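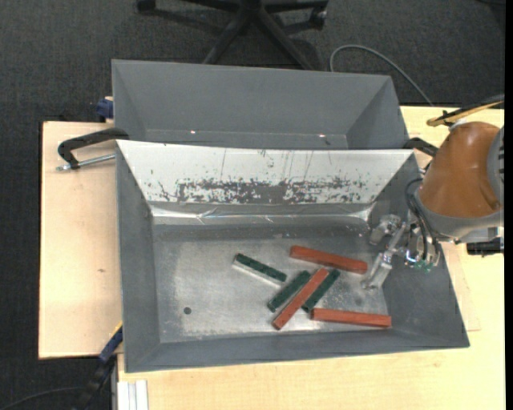
Red and green blocks in the front bin, with the arm reaching in from the right.

May 24, 2020

I finally got around to sorting my pictures from the open day at Pristwood, so I can write up the visit I made in January. Pristwood is a small automation shop in Flanditz, a 13 minute walk from the train station. I had signed up online and got a slot in the second group of the morning.

The demonstration I wanted to see was bin picking. The arm takes a block out of one metal bin and puts it in the one behind it. When the first bin is empty, it works in the other direction. The blocks are narrow and come in red and green, and they end up lying across each other, so the program has to decide which one to go for first. It usually went for whatever was on top.

The bins are clamped to a wooden table. I asked if they ever slip and was told they did before the second set of clamps went on. The floor of the front bin is pretty scuffed and the far wall has a lot of scratches. I liked seeing that. The machines at trade shows are always so clean.

The software is called Trarkix and they write it themselves. A counter on the monitor said 2393 picks when we came in. They restart it every time they change something in the code, and the goal is 1000 in a row without a person stepping in. Their best run so far was 300. It missed twice while I was watching. Both times it backed off, waited a second and tried again from another angle.

After that we got a short talk about a job they did for Kröger, sorting parts for door hinges. There were no pictures of it because of the contract, and I didn't follow all of it. Coffee was in the hallway.

The spring open day was called off. I'm on the mailing list and will post the new date when I get it.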